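The box came on a pallet, which should have been my first clue. I'd signed up to trial Prakex's bin-picking package for a couple of weeks, pictured something the size of a bread maker, and ended up ringing my brother-in-law to borrow his ute.

Prakex calls the package Flostholm, and the pitch is simple enough. You already own a robot arm, or you're leasing one. They supply the software, a camera to go overhead, a mounting kit and a fair bit of phone support, and by the end of the first day your arm is supposed to be pulling odd bits and pieces out of a bin without anybody programming each one in. No parts drawings, no training photos. You tip stuff in, you press go.

I'm a sceptic about "press go". I spent seven years writing up warehouse gear for this magazine and I've watched plenty of demos where every object in the bin was a matte cardboard cube. So I asked if I could spend my trial at Hoani, the small sorting and repair outfit where Leonie Paewai runs the floor, because Leonie has no patience at all and owns a lot of rubbish (her word!).

Set-up took us most of a day. The mounting went quickly, the network settings did not, and I'd happily trade the glossy quick-start booklet for one page of plain instructions on the calibration step. We rang the support line twice and got Rawiri Kereama both times, who was lovely about it and had clearly answered the same question before. By mid-arvo we were ready to be mean to it.

Leonie picked the test pieces, and she went straight for the nasty end of the drawer. Crumpled foil, a green toy building plate, a few round things in different finishes, all going into a big bare metal bin that throws the light back at you from every scratch.

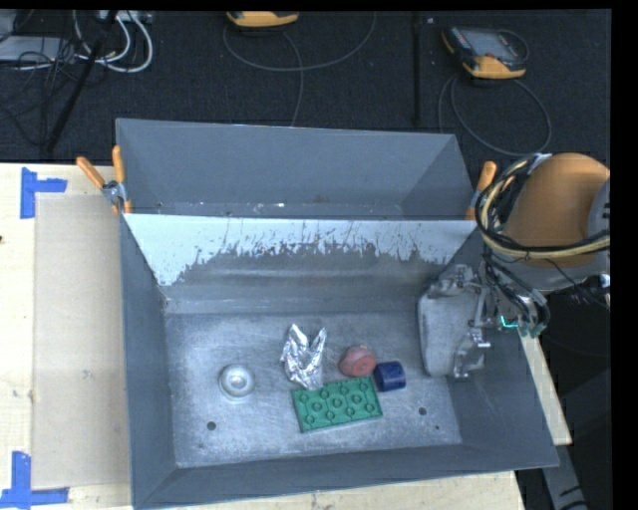 Leonie's "nasty drawer" selection in the metal bin, foil and all.

I'd expected the foil to be the killer, and it's certainly no picnic. Every crease is a different brightness, so the software has to make up its mind about what's foil and what's glare. But the thing that gave us more grief over the trial was clutter. Give Flostholm a piece sitting out on its own and it plans a grab quickly and with a fair bit of confidence. Push several pieces up against one another and it dithers, and you find yourself leaning on the bench muttering encouragement at it like a footy parent.

We logged 80 picks on the mixed loads and it got 64 of them on the first go. I think that's pretty good for no training whatsoever! Leonie thinks it means somebody still has to stand there, and she's the one paying wages, so fair enough.

The software itself is nice to live with. The screen shows you which grab it's considering and how it ranks the others, and you can veto one with a tap. I did wish the veto taught it something. At the moment it just shrugs and tries the next one, and come the next load it'll happily suggest the same daft angle again. Rawiri tells me a learning option is planned for January, and I'll believe that when I've got it in front of me.

Then there's the money. Prakex rents the package for $1,000 a month with support included, arm not included, and there's a minimum term that you should read carefully before you sign. Osteditz has a rival kit that's cheaper up front, but you do the calibration on your own, and after the day we had I wouldn't be rushing to save those dollars.

Would I rent it? If I had a shed full of mixed returns and somebody already working nearby who could nudge the odd stubborn pile apart, yes, I reckon I would. For a bench that has to run overnight with the lights off, I'd hold out for the January update. Leonie has asked to keep hers another month, and she's already filling a second drawer.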